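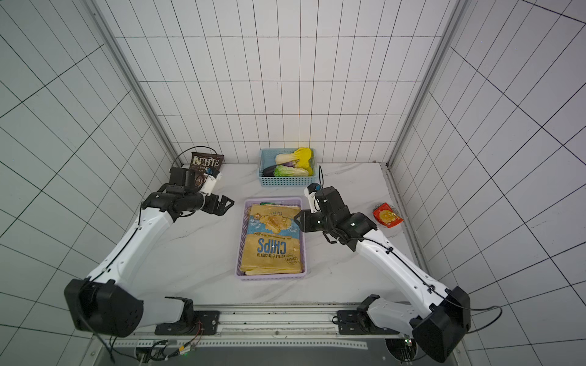
About us

Search this site Go

Hello! I'm the one who answers the phone at Isard, a small evening language school up the hill in Vallerport. I started it in June with one borrowed room and 40 secondhand grammar books (most of them missing the answers).
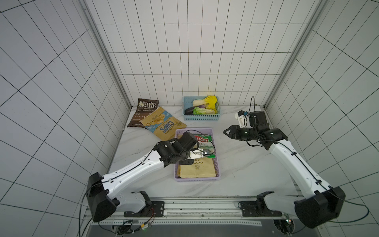 We teach beginners, mainly - people who froze on holiday trying to ask for a bus ticket and came home cross about it. Some 200 of you have been through our Friday class now, which still amazes me! 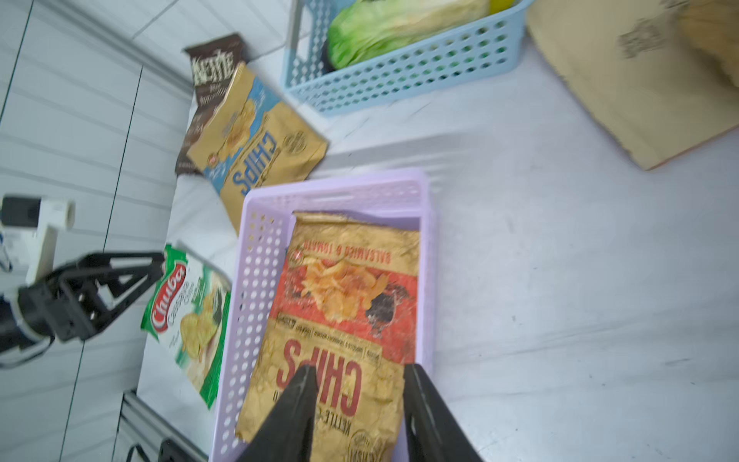 Our second room is on Moditz Street, above the key cutter. Ring the top bell, the other one's dead.
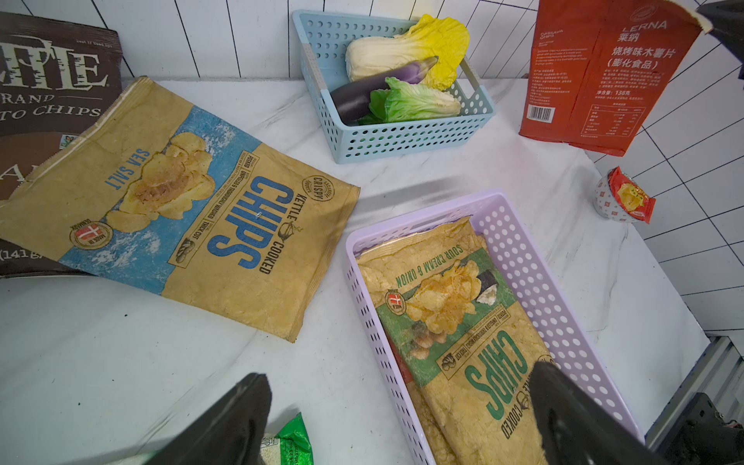

There's no test to join and no homework unless you ask for it - a few of you do, bless you.

Last updated: June
Shares 741 Comments 9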